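# Hulard Rate Desk, reviewed by a small insurance office

Shona Rankin

Hulard Rate Desk is a subscription tool that tracks state rate filings for health and property insurance. You pick the states and lines of business, and it pulls new filings into a single table with the carrier, requested change, effective date and current status. I used it for one full filing season, ending in September, on a book of 136 small-group policies spread over 3 states.

Setup took 30 minutes, most of it spent matching our carrier list to the names Hulard uses. The import accepts a plain spreadsheet. It rejected rows with a trailing space in the carrier column and gave the row number each time, so the fix was quick.

Search is the strongest part. A query on a carrier name returns the parent company's filings too, and the results can be narrowed by filing type. Withdrawn filings stay in the table with a gray label. In Jollus, the product we used before, they dropped out entirely, and we had to keep our own list. 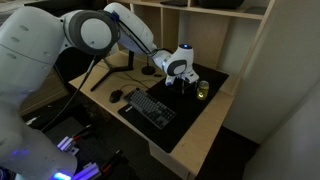 Does it show the final approved rate as well as the requested one?

Both figures appear, in separate columns, once the regulator has posted a decision. Until then the approved column is blank. A partial approval gets a footnote with the order number.

Alerts are less finished. They go out by email at 6 a.m. and can't be moved. Each alert covers one filing, so a carrier that files the same change under several product codes fills the inbox. A daily digest is listed under "planned" in the settings menu and was still listed there when I stopped testing.

I checked 122 filings against the regulators' own sites. The dates and requested changes matched in every case. Three status entries lagged behind the public record, all in the same state, and all were correct by the next morning. The actuarial memos open as scanned pages with no text layer, so they can't be searched. Jollus has the same gap.

Export works to spreadsheet only. Column order is fixed, and percentages come out as text, which breaks any formula that reads them. I ended up converting the column by hand before each client report.

Support answered two tickets, both within a working day. The second reply linked to a help page for an older version of the export screen.

Pricing is per state, billed yearly, with no monthly option. An office working in a single state could get by with the regulator's free site and a calendar. For several states the search alone was worth the fee to us, and we have renewed without the Baxter add-on, which covers workers' compensation and duplicates what we already get from Arunetti.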